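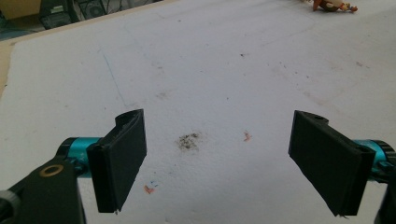

Fig. 1. White top sheet, crumbs and specks near the middle, wooden border strip along the upper left.

Home Guides Table Kits Spares Contact

Filed under: Table Kits > Set-up and care

Last updated 2023-04-19

Section 6. Laying the board, clearing it, setting out the small things

Covers the Lostport table kit with the white lift-off board (part 405) and the bowl stand (part 409). If you have the older Jirurus top, the steps are the same but the board goes on from the long side.

Before you start

Dry cloth, damp cloth, soft brush, a white eraser, dustpan. Low-tack tape if the board slides. Mild dish soap, a drop, no more. Clear a chair or bench nearby so the small stuff has somewhere to go that isn't the floor.

Laying the board

1. Wipe the wooden table top first. Dry. Any grit under the board ends up as a bump on top and you'll be chasing it all day.

2. Check all four legs sit flat. Press down on each corner. Rocks? Turn the foot out a bit, try again.

3. Lift the board by its two long edges, thumbs on top. Two people if you can manage it. Never carry by a corner, the corner creases and it does not un-crease.

4. Lower the far edge first, then let the near edge down gently. Keep a strip of bare wood showing so there's something to get your fingers under later.

5. Smooth outwards with your palm. If it lifts in the middle, the board has been stored leaning. Flip it over and leave overnight with books on it.

6. Tape only if needed, two short bits underneath. No tape on the face. Pulls the white off.

Caution: foam-core boards dent under elbows and stool legs. Don't stand on them, don't lean on one point to reach across the table. Walk round.

Clearing and cleaning

Do crumbs first, always. Wet crumbs turn into paste and then you've got a smear the size of a saucer where you had a few bits.

1. Brush towards you, into the pan. Short strokes.

2. Look at the board side-on, from low down, with the light across it. Loose specks show up, stains don't. Good way to tell which is which.

3. Faint lines from pencil or marker: eraser, light pressure. Blue ones are usually slow. Stop when the surface starts going fluffy.

4. Reddish or brown smudges: damp cloth, wrung out hard, one drop of soap. Dab, wait, dab. Dry straight away.

5. Anything left after two goes is staying. Fine for everyday use. A stained board works just as well as a clean one.

6. Run a dry cloth along the wooden border. Dirt collects in teh join.

Note: no bleach, no solvent, no scouring pads. Methylated spirits will take out ink, and the surface with it.

Note on faint stains: the Srivastava boards came with a wipeable film and can take a wetter cloth. Ours can't. If you're not sure which you have, look at the underside for a printed label. No label, treat it as bare.

Setting up the bowl stand

Stand is one piece apart from the post. Figure-eight base, so two lobes.

1. Push the post down into its socket until it stops. Should be upright without you holding it. If it leans, take it out, clean the socket, try again.

2. Put the base on the board toward one side and leave the middle free. Keep it a hand's width in from the edge.

3. Turn it so the short arm points away from wherever sleeves will be going past. It's thin. It catches on cuffs and everything goes over.

4. Bowl goes on the round part of the base. Set it down, don't drop it, and give it a small turn to see that it's seated. A bit of tilt is OK. Rocking isn't.

5. Small items go in the open part of the board. Toy figures, clips, anything on a strap or lanyard. Lay straps out along the board, not bunched, and not round the post.

Caution: chipped or jagged ceramic rims cut. Handle by the outside, low down, both hands. Not for food and not for kids' tables. When you're done with it, wrap in newspaper, tape it, write BROKEN on the parcel, general rubbish. Doesn't go in glass recycling.
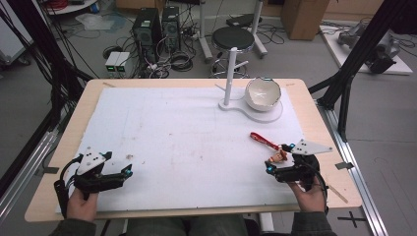 Can I leave the bowl on the stand when I lift the board off the table?

Take the bowl off first, then the stand, and lift the board last. The stand isn't fixed to the board, so both will slide as soon as one edge comes up.

Packing up

1. Bowl off, wiped, into its box with paper round it.

2. Small toys next. Wipe the hard parts with the damp cloth. Fabric bits and straps get a hand wash in cool water, dry flat. Do not tumble dry, the red ones can run and then it's all over the board next time you set up.

3. Post out of the base. Pull straight up, no wiggling. Wiggling is how the socket gets loose.

4. Base and post together in the flat bag. Lobes face down.

5. Brush the board one more time.

6. Lift by the long edges, same as going on. Slide into the sleeve face to face with the other board if you have two, sheet of paper between.

Store flat. Under a bed, on top of a wardrobe, wherever. Not in the shed over summer, they bow. If flat really isn't possible, stand it on its long edge right against a wall and swap sides every so often.

If something's off

Board keeps sliding: table top is dusty or the tape's dried out. Wipe, re-tape.

Board has a soft spot: dent. Turn it over, use the other face. Both faces soft, order a new one.

Wooden edge feels rough: light sand with 240 or finer, along the grain. Board off the table before you start, sawdust gets into the foam edge and looks grey forever.

Bowl wobbles: nearly always a crumb under the foot of the bowl. Check there before you blame the stand.

Stand tips: too close to the edge, or the arm's been knocked. Re-seat post, move it in.

Marks come back after drying: too much water, colour's wicked up from inside. Leave it a full day, then eraser only.

Spares

405 white board, single
409 bowl stand, base and post
204 flat bag, fits one stand

Bowls and toys not supplied. Any small ceramic bowl with a flat foot will do. Round-bottomed ones dont sit properly.

Orders through the Trorkville counter, ask for Shazia Kiani. Questions on this section to Satish Mittal, and please include the part number off the bag. Boards ordered in July go out with the winter run, so allow extra time.

Next: Section 7, replacing the border strip

Back to top Print Previous Next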